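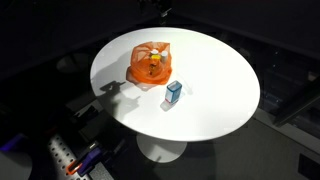 Brendard Open Day: Handling Cell Gallery

May 26, 2025
Text and captions: Tsegereda Beyene

The handling group at Brendard opened its lab to visitors for one afternoon, with demonstrations starting on the hour. This page covers the tabletop cell, where the task was pharmacy-style sorting: small packaged goods, some boxed and some bagged, presented on a plain surface and picked by an arm. Other parts of the open day (the conveyor line, the Donus palletizer and the talks in the seminar room) have their own pages.

Visitors who asked for technical details at the demo will find most of them below. Questions about the planner should go to the software desk, as I only look after the hardware.

The cell

The work surface is a round white table on a single pedestal. It is glossy, and that makes it a harder surface than the matte gray boards we use for routine testing. Highlights move when the lamp moves, and a white box top against a white table leaves very little edge to work with. We kept it for the open day on purpose. The arm sits off to one side on a perforated metal rail, so that the base can be shifted along the hole pattern and bolted down again without a new baseplate. Moving it means recalibrating, and recalibrating takes 14 minutes if the target is already out of its case.

Room lights were kept low behind the table. The planner treats the dark background as free space beyond a fixed boundary, and the boundary is set in the configuration file, so a visitor standing back there makes no difference to the pick.

The items

An orange translucent bag with small containers in it, and a light blue box standing on end. The box is the easy one. It has flat faces, square corners and a narrow red band at the base that gives the vision system something to hold on to. The bag is the reason for the demonstration. Thin plastic has no stable shape, the contents show through it, and depth readings on it scatter between the plastic surface and whatever lies behind. White caps and a patch of yellow come through clearly enough; the dark amber item lower down is harder to separate from the orange.

Several visitors asked why the bag is not simply closed before picking. Bags arrive at a sorting station in whatever state they were dropped, and an open, slumped one is the common case in the trials Riltis runs with us.

Shadows

The arm throws a large shadow over the left part of the tabletop as it comes across. Older versions of the segmentation code read the edge of such a shadow as an object edge and proposed grasps on it. The current version was retrained with 2000 extra views taken under a single strong lamp. It still proposes a shadow grasp now and then — the depth check rejects it before the arm moves.

Grasping

For the box, the gripper closes on two opposite faces at low force. Cartons of this type crush at the corners first, and a crushed corner counts as a failed pick in our records even when the box reaches its destination.

For the bag, the planner looks for a fold or gathered edge near the opening and takes it from above. Picking by the contents is possible but tends to drag the bag along the table before it lifts. The fallback is to push the bag a short distance, look again and replan. The limit is 4 attempts, after which the cell stops and asks for an operator.

Purple and orange-red parts

These were the most frequent question of the day. The colors on the gripper part and the component beside it have no technical meaning. Printed parts are made in whatever filament is loaded, and the Wieczorek printer in the workshop had purple in it.

Cables

The black cables between the rail and the table carry power and data. They will be moved to an overhead route in June. Until then the floor on that side is closed to visitors, and we thank everyone for keeping behind the line.

Further visits

Groups can book a demonstration of the tabletop cell by writing to the Brendard front office. Please state the size of the group and whether anyone would like to bring packaging for a trial. Sealed or empty packs only, nothing made of glass, and no item longer than the gripper can span. Packs can be collected from the front office after the visit.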